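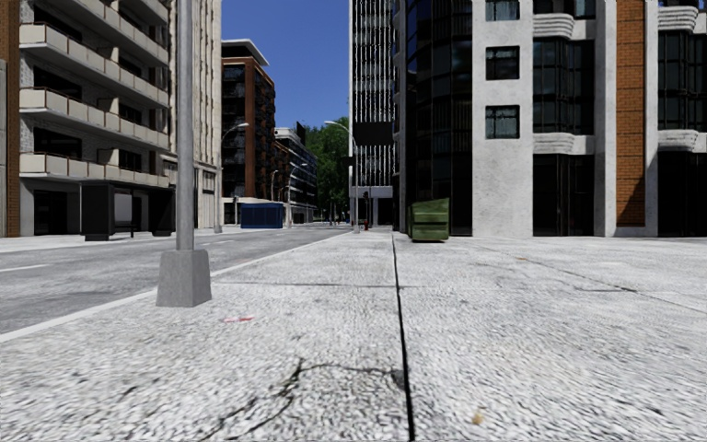 Sidewalk with a lamp pole, and tall buildings farther along the street.

How to Check the Troop Numbers in an Old Battle Account

Almost every account of a battle gives the size of the two armies. Many of these figures were copied from one book to the next for generations, and some go back to a single sentence by a man who wasn't there. The steps below are the ones I use when I want to know how far a number can be trusted. They work for any war before modern record keeping.

I will use the fight at Callow as the running case. The usual version says that 600 defenders held the river crossing against 2,000 attackers and won. That is the version on the town's website and in most of the school handouts.

What you need

A library card, a notebook or a spreadsheet, and a few evenings. I keep my notes in Bundico, but any program that lets you sort rows by date will do. Paper is fine for a small battle.

Step 1. Write the claim down exactly

Copy the sentence word for word, with the page number. "2,000 men," "2,000 foot" and "an army of 2,000" are different claims. The first may include cooks and drivers. The second leaves out the cavalry. A lot of confusion starts when a later writer turns one into another.

Step 2. Follow the footnotes backward

Look up the source the author cites, then the source that one cites. Keep going until you reach a book that cites nothing, or a document from the period. Enter each stop as one row: title, year, exact wording, and where the author says it came from.

For Callow the trail is short. The website leans on the Szénási survey, a two-volume set on the border wars. The survey cites a parish history, and the parish history cites a letter sent from Cestness after the fighting.

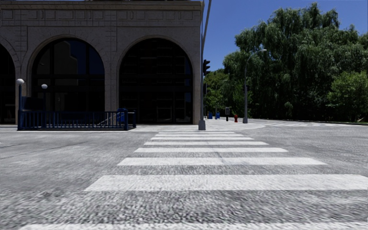 Read the original if you can get it, even in a poor scan. The Cestness letter does give 2,000 for the attackers, but it says they were "reported" at that strength when they left camp in August. The fight came weeks later. Marching armies lost men to sickness and desertion, and they left garrisons behind them. The parish history dropped the word "reported," and every book after it did the same.

Step 3. Ask who was counting, and why

A commander writing home after a win had reason to make the enemy large. After a loss he had even more. Paymasters are usually better witnesses to their own side, though pay lists have their own trouble: officers sometimes kept dead men on the roll and pocketed the money. Put a short note in each row saying who produced the figure and what he stood to gain from it.

Step 4. Look for records that have nothing to do with the battle

Useful ones include:

Bread and fodder orders
Ferry and bridge tolls
Billeting claims made by householders
Hospital and burial registers
Contracts for shoes, tents and powder

A bread order gives a ceiling for the day it was written. If the daily ration is known, divide the order by it. Remember that officers often drew more than one ration, so the true headcount will be lower than the answer you get.

Step 5. Look at the ground

Get a map from as near the date as possible and measure the space the men are supposed to have stood in. Rivers move and roads get widened, so a modern map can mislead you. If the line would have to be packed shoulder to shoulder across a marsh, something in the account is wrong.

Step 6. Write a range

Give a low figure and a high one, and say where each comes from. If you have only one source, say that too. Don't average two bad numbers. The result looks careful and means nothing.

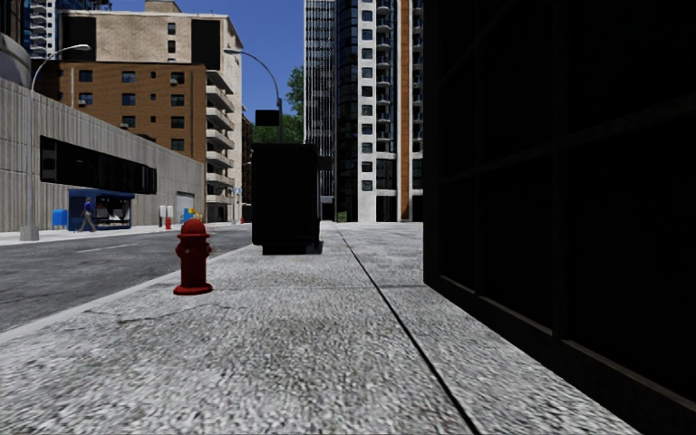
One reader wrote in to say that Step 6 is too cautious for Callow: the toll book for the upper bridge survives, it covers the 2 days before the fight, and it should be treated as a real count of the attackers. I have looked at it again. The toll keeper charged by the wagon and wrote nothing about men on foot, so I would use it for the baggage train only. The reader is right that I should have listed it, and it is now in my spreadsheet as row 5.

If you find a pay list for the defenders, check the muster date before you use it. The 600 is still waiting for one.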